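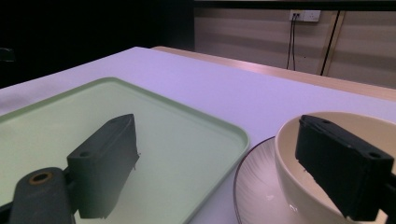 Thursday, January 26, 2023

Bench notes, bookbinding room, Skokden workshop

Slow start this morning. The paste I left in the jar had gone thin and a little sour, so out it went, and I made a fresh batch before touching anything else. I have gone back to plain wheat starch for the spines, soaked first and then cooked low with a lot of patience and a wooden spoon. The Adov powder is quicker, I know, and Mandla swears by it, but I can never get the last of the lumps out and I end up pushing it through the strainer twice, so where is the saving? I let mine cool with a sheet of wax paper pressed right down on the surface and it came out beautifully smooth. If anyone wants some, it's on the middle shelf, and please use the clean brush and put the lid back on.

The hymnal. I finally got the old spine lining off. I had been dreading it all week and it was every bit as fussy as I expected — whoever repaired it last used a brown animal glue and was generous with it. I laid on a thick poultice of paste, covered it, waited 20 minutes, and scraped with the bone folder (the blunt one, not my good one). It took four rounds. The middle sections let go easily and the two ends fought me the whole way. There is a place near the tail where the old sawn notches go deeper than they should, and the thread had cut right through the fold of the first section. I will guard that one with a strip of the thin kozo before I sew it, and probably the last section too while I have the strip cut.

I want to write down the sewing plan now, while it is clear in my head, so that I don't stand there on Monday scratching my chin. Raised cords are wrong for this book. The old cover had a flat spine and the family would like it to look as it did, so I am going with flat linen tapes, three of them, using the old stations wherever the paper is still sound. The thread should be 18/3, waxed lightly. I tried the heavier thread on a few blank sections first and it gave far too much swell; the spine edge stood up like a slice of cake. With the 18/3 it pressed down nicely and I think we will get a gentle round out of it without any bullying.

Mandla Hendricks stopped in before lunch to look at the leather, and we had a good long talk about it, longer than either of us had time for. He thinks the Mnguni goatskin is too lively in the grain for such a plain little book. I had my heart set on it, but I held the two skins against the old boards by the window and I have to say he has a point. The darker calf sits much more quietly. My worry with calf is the corners, because this is a book that will be carried to church and set down on benches and very likely dropped, and goat forgives that sort of thing. We left it that I would pare a small piece of each, cover two scrap boards, and see how they look after a week of being kicked around in my bag.

Paring went only so-so. The knife wanted stropping and I was too lazy to do it until I had already put a nick in the calf. Lesson learned again, for what must be the 200th time. After stropping it was a different tool altogether. Keep the angle lower than you think, start in from the edge, and stop talking while you do it (this one is for me).

The Wovis press is still sticking. It closes fine, but on the way back up it catches for a moment and then jumps, and I don't like that jump with a book in it. I cleaned the screw with a rag and a little mineral spirits and put a dab of wax on the thread, and it was better for the afternoon. I suspect the platen is sitting a hair out of square. Until somebody can take a proper look, please put the boards dead center and open it slowly with your free hand on top of the stack.

Endpapers: I went through the drawer for something close to the old marbled sheets and found nothing that would fool anyone. There is a combed pattern in blue and rust that is near in spirit, but the blue is too fresh. I put a strip of it in weak tea to see what happens — so far it looks like paper that has been in tea. A plain cream paper with a cloth joint might be kinder to the book anyhow, and then the surviving marbled leaf could be mounted inside the front board where people would see it. I will ask the family. They have been very sweet and very patient, and they would like it back by the end of May, when there is a christening.

Other odds and ends. The kozo is running low, down to the last full sheet plus offcuts, so don't throw the offcuts out. Blotters are drying on the line; leave them be until tomorrow. I have moved the weights back under the long bench because I kept stubbing my toe on them. The small atlas is under boards, and it is coming flatter than I had dared hope, though the fold in the second map is stubborn and may need another go with damp blotter.

For Monday: guard first and last sections. Cut tapes, leaving plenty for the boards. Mark up stations. Wax thread. Strop the knife BEFORE. Ring the family about the endpapers. Look at the tea strip, with low expectations.

Search the notebook
Enter keyword
Go

Recent entries
Sewing sample with the heavier thread
Taking the boards off the hymnal
Flattening the atlas maps
Wheat starch paste, second try
Wovis press: the screw again
Leather drawer sorted at last

Contact the bindery | © 2023 Skokden workshop | Back to top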